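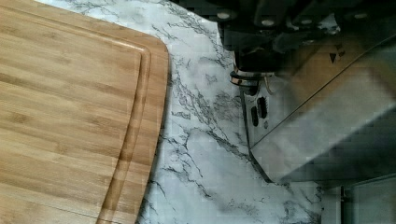
Fig. 1. Bamboo cutting board with juice groove, on a marble-patterned countertop.

Unit 2: Cutting boards and the surface under them
Food Preparation Basics, handout for the November block
Prepared by Bonifacio Arrieta

Read this before the knife session. Bring it with you, as we will mark it up at the bench.

Materials

Bamboo is a grass, but boards made from it are handled much like wood. The stalk is cut into strips, and the strips are glued and pressed together. In Fig. 1 you can see the fine parallel lines this leaves on the face of a board. Bamboo is hard. It takes fewer knife marks than most softwoods and it dulls an edge faster than maple does. Plastic boards are easier on the budget and most can go in a dishwasher. Glass boards are not used in this course.

The groove

The channel just inside the rim is the juice groove. It catches liquid from roasts, tomatoes, melon and similar foods. It holds less than people expect, so stop and wipe it out during a long job. Fine chopping is easier on a side with no groove, where a bench scraper can run straight off the edge. If your board has a groove on one side only, use that side for carving and wet fruit.

Wash the groove separately. Run a brush along its full length, including the corners, then rinse. A flat sponge tends to pass over it.

Setting up

1. Wipe the countertop and dry it.
2. Lay a damp cloth flat on the counter, with no folds.
3. Set the board on the cloth and press on each corner. It should not rock.
4. Leave room beside the board for a bowl.

Hard, smooth counters let a board slide. On patterned stone or a stone-look top, crumbs and small spills are hard to see against the veining, so wipe the whole area whether it looks dirty or not.

Cleaning and oiling

Hot water, dish soap, brush, rinse, towel. Stand the board on edge to dry. Do not soak bamboo, and keep it out of the dishwasher. When the face looks pale and feels rough, rub in food-grade mineral oil, leave it overnight and wipe off the excess.

Raw meat and ready-to-eat food go on separate boards. This is graded.

The written check for this unit is worth 35 points. Questions about make-up sessions go to Huw Kemeys, room 29, after 9 a.m.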